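Kasico Mailbox Audit for Hosted Email

Reviewed by the Pruler team. We sell it, and we also run it on our own tenant.

Price: per mailbox, billed yearly
Runs on: Windows 10 or later, or Windows Server 2016 or later
Needs: an admin account with read rights, and a place to keep the logs
Trial: 30 days, full features

What it claims to do

Kasico says this tool will show you who opened which mailbox, who set up forwarding, and which shared mailboxes have been left with the doors open. The box copy (there is no box, but you know the kind of copy) also says it will "end audit guesswork." We have sold admin tools for long enough to be wary of anything that promises to end guesswork. Most of them move the guesswork to a different screen.

So we looked at what it does from one day to the next on a tenant with real people in it, including the ones who left last year and still have a license.

What you get for the money

The main part is a collector. It pulls the mailbox audit records your mail host already keeps and stores them in a local database, so you can search further back than the host lets you. If you only ever need last week, you may not need this product. Your host's own search will do it, slowly.

On top of the collector sit 70 built-in reports. That number is on every Kasico page and we think it is padded. A good many are the same report with a different filter saved: mailbox access by delegate, mailbox access by admin, mailbox access by delegate outside office hours. We use seven of them. The forwarding report is the best of the lot and comes close to paying for the rest. It lists every rule that sends mail outside your domain, who made it and when, and it catches rules made in the desktop mail program as well as the ones made in the browser.

Alerts are included. They go out by email, and for a product that watches email this seems a little thin. If somebody has got into the mailbox where your alerts land, they can read the alerts. Send them to an address on another system.

What you don't get

It won't turn auditing on for mailboxes where it is switched off. It tells you which ones they are and leaves you to fix it. Kasico calls this a safety choice. Maybe so. A button with a warning on it would have been welcome.

It can't go back in time either. The sales page talks about "full history," but the history starts on the day you install the collector, plus whatever your host has kept. Buy it after a break-in and you will get a very nice view of the weeks following the break-in.

There is no role for a help desk. You are either an admin in the console or you can only read reports somebody else has scheduled. In a small shop that hardly matters. If you have a help desk of 20 people, it will matter on the first morning.

Setting it up

The installer takes a few minutes. The first sync takes a good deal longer, and the progress bar shouldn't be trusted. Ours sat at 50 percent for most of an afternoon and then finished all at once. Start it before lunch and go do something else.

The setup guide tells you to use a global admin account. Don't. A plain read-only audit role works for everything we tried except the license report, and we can live without the license report. We asked Kasico why the guide says otherwise and were told that it makes support calls shorter. We believe that.

Put the database on its own drive. The guide mentions this on the second-to-last page, long after most people will have clicked through and put it on C.

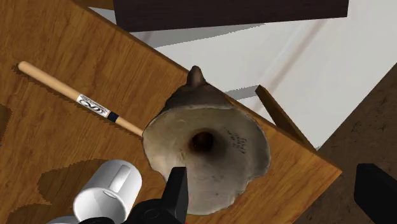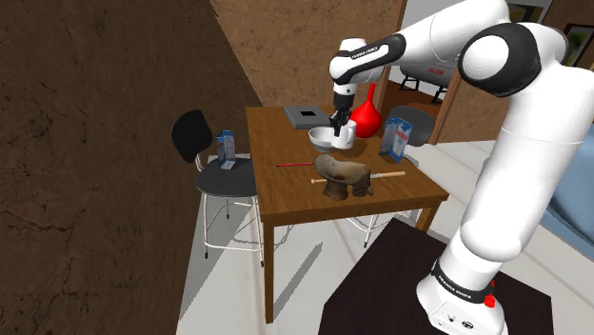

Odette Courtois wrote in to say that we are too hard on the report count. In her office the near-copies are the point, as each department head gets one with the filter already set and nobody has to be taught how to filter anything. She also said the PDF version cuts long mailbox names short, and that she has given up and sends spreadsheets.

We checked the PDF problem and she is right. Names longer than the column are chopped with no dots or other sign that anything is missing. Two shared mailboxes with similar names can look like the same one. Kasico has marked it as known, with no date for a fix. Use the spreadsheet export until then. As for the report count, we take the point about department heads, and we still wouldn't buy anything on the strength of it.

How it compares

Fukitz Mail Watch costs less and does less. It has no local database, so you are stuck with whatever your host keeps. Its forwarding check is decent, though it missed two rules in our test that had been made in the desktop program. For a single office with one admin who only wants to know about outside forwarding, we would look at Fukitz first and run a manual check now and then.

Asfaw Tenant Suite covers mail, files, sign-ins and a lot more. It is priced to match and wants its own server. The mail section is no better than Kasico's. The sign-in section is very good. If you were going to buy sign-in reporting anyway, get Asfaw and skip this page.

The third choice is to write your own scripts. Plenty of our customers do, and for a while it works well. Then the person who wrote them changes jobs.

Licensing, read before you order

Kasico counts shared mailboxes as mailboxes. It also counts disabled users until the mailbox itself is removed. We have seen quotes drop by up to 30 percent after a cleanup, so do the cleanup first and ask for the quote after. The trial will give you the count: open Settings, then License, then Preview.

Renewal is automatic unless you turn it off in the customer portal. The switch is under Billing, on the Contacts tab, for some reason.

Support is by email and web form. Phone support costs extra. In our experience the email replies are good once you get past the first one, which asks whether you have restarted the collector. Restart the collector before you write and say so in the message.

Ordering

Orders placed through Pruler are sent as a license key by email, normally the same working day. Keys can't be returned once they have been activated, so use the trial. If the first sync hasn't finished when the trial ends, write to us with your mailbox count and we will ask Kasico for an extension.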